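The long life of the shared table

Sarbridge has more places to sit down than it did ten years ago, and fewer of them belong to anyone. The town lost its last two department-store cafés within a few months of each other. What came in their place was a loose spread of rooms with tables in them: the library annexe, the upper floor of the old corn hall, the foyer of the swimming baths, a former bank on Gedham Road. You can stay in most of them all day without buying anything.

I spent a good part of last July going from one to the next with a notebook. I wanted to know who used them and for what, and why one room would be full at eleven in the morning when another, two streets off and with better heating, had a single pensioner in it doing the crossword.

The furniture has a lot to do with it. The corn hall opened with long benches, bought as a job lot when a school canteen closed. They looked well in the publicity and people disliked them. To get out from the middle you had to ask somebody to stand up. Parents with pushchairs couldn't get near. Within the year most of the benches had gone to the rugby club and the hall had bought round tables, secondhand, from a conference hotel outside Gedham.

A round table has no head and no bad end. Two strangers can share one without facing each other square on, and a third can pull up a chair without the first two having to shift along. The drawback is floor space. The corn hall could seat 71 people on its benches and now seats far fewer, and on wet mornings there is a queue on the stairs.

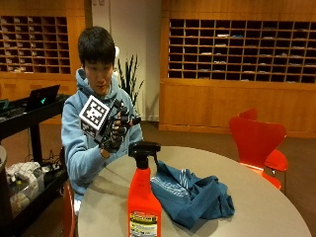
At a round table, with a sensor glove on one hand.

The mix changes through the day. Early on it is people who have dropped children at school and have an hour before work. After ten the retired arrive, and they tend to keep to the same seats. By lunchtime there are laptops, and from four o'clock the schoolchildren take over, spreading coats and bags across everything. The evenings are harder to predict. I came across a lacemaking circle, a man repairing clocks, a Portuguese class and a group planning a walking holiday who couldn't agree on a route.

Rules vary from room to room and are mostly unwritten. In the library annexe you may talk but not telephone. At the baths you may eat, provided it isn't hot. The bank has a printed sheet by the door with 8 points on it, the last of which asks you to push your chair in, and from what I saw it is the only one that is widely followed.

Noise causes more complaints than anything else. The bank has a marble floor and a high plaster ceiling, and a dropped spoon can be heard in every corner. Felt pads went on the chair legs first, then a carpet was laid down the middle, then heavy curtains were hung over the old tellers' windows. The curtains did the most good. They came from Drokier, a small upholsterer on the industrial estate, which now does a fair trade in what its brochure calls soft rooms.

Paying for all this is less tidy. The annexe comes out of the library budget and the foyer costs the baths very little, as the lights would be on anyway. The corn hall and the bank have to find their own money. The hall lets its ground floor for weddings. The bank has a monthly supper at 10 pounds a head, and a tin on the counter that is emptied more often than you might expect — mostly coins, with the odd note folded very small.

There is an older model for this. Arnardóttir, a study of northern reading rooms that still sits on the annexe shelves under its author's surname, describes fishing towns where the harbour office kept a warm room with a stove, a table and a pile of newspapers. Men waiting for the weather used it, and so did their families. Some of these rooms served places of fewer than 1000 people. They lasted until houses were better heated, and then they were turned into stores.

Heating is again part of the reason people come. Several regulars told me they leave the house at nine to save on gas and go home when it gets dark. Others live alone and want some noise about them. One woman had a perfectly good desk at home and couldn't bear to sit at it.

The corn hall plans to open its top landing next, with four more round tables and a lift if the grant comes through. The hotel outside Gedham has more in its basement and has offered to keep them back until the spring. Measuring has begun. The turn on the stairs is tight, and the tops may have to come off before they will go round it.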